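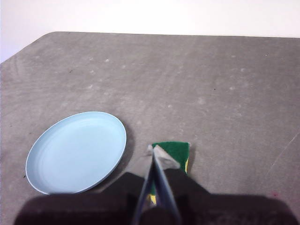 Unit 4: Sponges, Plates and Work Surfaces
Course handout, Basic Kitchen Cleaning
Farkgate Adult Learning

Read this before the practical. The written part of the unit is 18 questions, all taken from this handout and from the Gebremichael workbook. The practical is one place setting washed by hand and one work surface cleaned and left ready for use.

1. Cleaning and sanitizing

These are two separate jobs and they are done in order. Cleaning takes off food, grease and dust. Sanitizing brings down the number of germs on a surface that has already been cleaned. A sanitizer put on top of grease does very little, and most labels tell you to wash first. If a question uses the word "wash," it means cleaning only.

2. The two-sided sponge

The ordinary kitchen sponge has yellow foam on one side and a green scouring layer on the other. The foam holds water and soap. The green layer is made of stiff fibers with grit bonded into them, and it works by scratching.

Use the foam side for:
glazed plates and bowls
drinking glasses
plastic containers
nonstick pans
painted or printed designs

Use the green side for:
burned-on food in uncoated steel pans
oven racks
baked-on rings on plain oven dishes, once they have soaked

A glazed plate rarely needs the green side. If food is stuck, soak it first. Fine scratches in a glaze look gray and can't be washed off, and they hold stains afterward. Students lose more marks here than anywhere else in the practical, usually by picking up the sponge the wrong way around and starting to scrub without looking.

3. Washing a plate

Scrape first. Food goes in the bin, not the sink.
Wet the plate and put a small amount of dish soap on the foam.
Start at the center and work outward in circles.
Go around the inside of the rim with the edge of the sponge. Grease collects where the flat part meets the slope.
Turn the plate over and wash the back, including the foot ring.
Rinse under running water and hold it to the light. Water should run off in a sheet. Beads or streaks mean grease is still there.
Stand it in the rack to air dry.

Dish towels are allowed if they are clean and dry, but air drying is preferred. A damp towel used on a whole stack of plates spreads whatever was on the first one.

4. Work surfaces

Tables and counters with a mottled or speckled finish are common in teaching kitchens and they are harder to judge than plain ones. Crumbs and dust blend in with the pattern. Do not rely on standing over the surface and looking down. Bend until your eyes are close to the level of the top and look across it toward the light. Then run a dry hand over it.

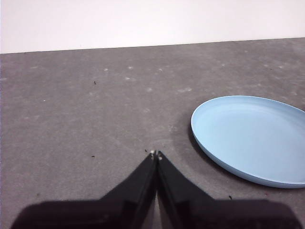
Pale marks can be dust, fibers, scuffs or dried soap, and they need different treatment. Dust and fibers lift with a damp cloth. Soap film comes off with clean water and a second cloth. A scuff may not come off at all, and you should not go after it with the green side of a sponge, especially on a matte surface, where rubbing leaves a shiny patch. Report it and move on.

Dark specks are usually crumbs. Take them off dry, before any water goes down. Wet crumbs smear and get pushed into the seam at the back, where the top meets the wall.

Order of work for a surface:
Clear everything off it.
Brush or wipe up dry crumbs.
Wash with warm water and soap, back to front.
Rinse with a clean cloth.
Sanitize if the surface will be used for food.
Leave it to dry for the time on the label.

In the practical we use Werik surface spray with a contact time of 60 seconds. The surface has to stay wet for the whole of that time — wiping it off early means starting again.

5. Looking after the sponge

Rinse it until the water runs clear, squeeze it out and stand it on its edge so both faces get air. A sponge left flat in the sink stays wet and starts to smell. Throw it out when it smells, when the foam tears or when the green layer begins to peel. Never use the same sponge on the floor and on dishes. At Farkgate, floor sponges have one corner cut off.

6. Marking

The unit is marked out of 50. Plate washing is 20, work surface is 20 and care of equipment is 10. The written part is marked separately.

Before the practical, read Forkell, chapter 3, and complete the table on soaking times in the workbook. Bring an apron and closed shoes. Sponges and cloths are provided.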